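[aggregates-list] Re: Trommel screen blinding on the clay feed

From: Nabila Berrada
To: aggregates-list
Date: Mar 7, 2019

Karim Tawfik wrote:
> We put the Hivdale trommel on the new face at the east end of the
> pit and it has been trouble from the first week. The screen panels
> blind over with clay in the first third of the drum. After that
> everything runs down the drum and out the end, sand included. We
> stop, hose it out, start again, and the same thing happens before
> lunch. The old face never did this.
>
> Feed is as-dug, straight off the loader. Drum speed is 15 rpm.
> Spray bar is the original one. Has anyone fixed this without buying
> a log washer? The owner has already said no to a log washer.
>
> Also, does anyone know what the Gernulberg rubber panels are like
> in wet clay? The salesman says they clear themselves.

Karim,

We had the same trouble at our place when we moved onto the lower bench, so I will tell you what we did, in the order we did it. Some of it was a waste of time.

First thing, get a jar test on the new face before you touch the machine. Take a few buckets from different spots, fill a big glass jar one third with the material, top it up with water, shake it hard and let it stand overnight. If the clay goes into the water and hangs there as a cloud, a trommel with enough water can deal with it. If you still have lumps on the bottom that feel like putty, no spray bar is going to break those up in the short time they spend in the drum. Ours was mostly the first kind, with bands of the second kind running through it. The loader driver can see the bands once you show him what to look for, and he can leave them alone or put them on a separate pile.

Second, the spray bar. The one that comes with the machine is meant for rinsing clean gravel. We left it where it was and added a second bar over the first third of the drum, with flat fan nozzles pointed at the side where the material rides up. Pointing them straight down did very little for us. We also put one nozzle outside the drum, spraying back in through the panels from above. That one did more to stop the blinding than all the others. Check your pump before you do any of this. Ours was tired and the pressure at the far end of the bar was poor until Essam Ragab rebuilt it. Worn nozzles will fool you too, as the gauge looks fine and the spray is just dribbling.

Third, the first section of the drum. We pulled the panels from the feed end, put in solid plate, and welded lifters to it. So now the first part of the drum is a scrubber and the screening starts after that. You give up some screen area. We lost a bit of tonnage in dry months and got it all back in wet ones. The lifters are plain angle iron, 12 of them. Don't make them too tall or they throw rock onto the panels behind and you will be replacing those.

We also put a dam ring between the plate and the first screen panel to hold the material back a while. Start with a low one. Our first was too high and the drum motor tripped on a full load, and it had to be dug out by hand from the feed end.

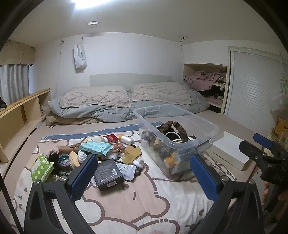 On drum speed, 15 sounds fast to me for a drum that size with sticky feed. At that speed the material gets carried too far around and slaps down in one lump. We run at 10 when the feed is bad and go up when it dries out. Slower drum, less feed per hour, but you said you are stopping to hose it out before lunch every day, so you are not getting the full tonnage anyway. If yours is a fixed speed gearbox you would have to change the sprocket. Ilham Shehata did that on hers and may still have the part numbers. Ilham, if you are reading, please post them.

Feed rate matters as much as anything above. A loader bucket dumped in all at once is the worst thing you can do to clay feed. If you have a hopper with a belt under it, cut the gate down and let it trickle. If you have no hopper, ask the driver to roll the bucket slowly. He won't like it.

About the Gernulberg rubber panels, I have only used them on a flat deck, not in a drum. On the deck they were good in damp sand and no better than wire in real clay. The rubber has to flex to clear itself and it flexes on a deck that shakes. A drum turning slowly does not shake. I would want to see them running in somebody's trommel on clay before I paid for a full set. Ask the salesman for the name of a pit and go there on a rainy day. They do last longer than wire, I will say that. Yasaman Esfahani has them in a drum as far as I know, but her material is river gravel with hardly any fines in it.

Some smaller things:

Your settling pond is going to fill faster. All that clay you wash out has to go somewhere. We used to clean ours every May and now it has to be done twice a year. If you recycle your water, look at what is coming out of the pump. Dirty water on the spray bar plugs nozzles and does not wash anything. We moved the intake to a float so it draws from near the surface.

Check the sand at the far end too. After we got the gravel clean we found the sand screw was overflowing, and fines we could have sold were going over the weir with the clay. We lowered the water going to the screw and the sand came right. It took us most of a month to notice.

Put a catch screen in the chute under the drum if you don't have one. Once the lumps start to break up you get roots and bits of sod coming through with the sand, and the block plants will send a load back for that.

As for the log washer, I understand the owner. We got a quote from Nørgaard for a used one, 2000 hours on the paddles, and even used it was more than we wanted to spend, with a new motor and starter on top. But if your jar test comes out with a lot of putty lumps, I would go back and talk to him again. You can spend a lot of weekends welding on a trommel that will never do the job. Take the jars into his office and let him squeeze the lumps himself.

I can send a sketch of the lifters and the dam ring off list, it is only in pencil but the dimensions are on it. Let me know the inside diameter of your drum and whether the panels are bolted or clamped. If they are clamped you will need to make a different edge on the solid plate, and I can tell you what Essam did there.

One question back to you. Is the Hivdale on rubber tires or a ring and chain? If it is on tires, watch them with the extra weight of the plate. We had to shim one side and it still wears unevenly.

Nabila Berrada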